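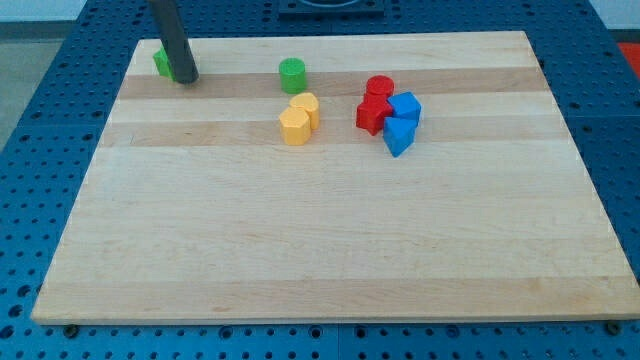
Chapter 6
Rivers That Cut Through Mountains

Stand on the bank of the Rasus River at Coetzee and look downstream. The valley behind you is wide and flat, with hayfields on both sides. In front of you is a wall of rock 2,000 feet high, and the river runs straight into it! Two miles farther on there is an easy, low way around the end of the ridge. The road takes it. The railroad takes it. The river goes through the wall anyway, and it has been doing so for millions of years.

Valleys like this one turn up all over the world, and they puzzled travelers long before there were geologists to ask. Water runs downhill and takes the easiest path it can find, so how does a river end up on the hardest path in the county? Some early visitors to the Rasus decided that an earthquake must have split the ridge open and let the water in. It was a sensible guess, but there is no large fault along the canyon. The rock layers on the east wall match those on the west wall, bed for bed, and the river did all of the cutting itself.

Geologists have two main explanations for a river that crosses a mountain ridge, and you will meet both of them many times in this chapter.

The first is called antecedence. In this case the river is older than the mountain. It was already flowing across level country when the land began to rise under it, and because the rise was slow (a fraction of an inch in a year, often much less) the river could keep sawing downward as fast as the rock came up.

The second is called superposition. Here the mountain is older, but it was buried. Sand, gravel and volcanic ash filled the basin until only the highest peaks stuck out, and a river wandered across the top of all that fill with no idea what lay below. Later the whole region was lifted and the river began to cut down. By the time it reached the hard rock of the buried ridge, it was already trapped in its own valley.

Telling the two apart is real detective work, and it is some of the most enjoyable field work there is. Margaux Bailly spent 14 summers in the Prindine Basin looking for leftovers of the old fill. She found patches of river gravel high on the shoulders of Kutance Ridge, one of them 2,062 feet above the present river, and the pebbles in it came from rocks that crop out only on the far side of the basin. Something had carried them there, and at that time the basin floor must have been nearly level with the ridge top. Ridwan Ismail later matched a thin bed of ash beneath the gravel with the same ash out in the hills near Coetzee.

Section 6.1 follows the Rasus from its headwaters to the canyon mouth. Keep the fold-out map open as you read, and trace the river with a pencil as you go – the contour lines get very crowded once you reach the ridge.

Words to know: antecedent stream, superposed stream, basin fill, uplift, water gap, wind gap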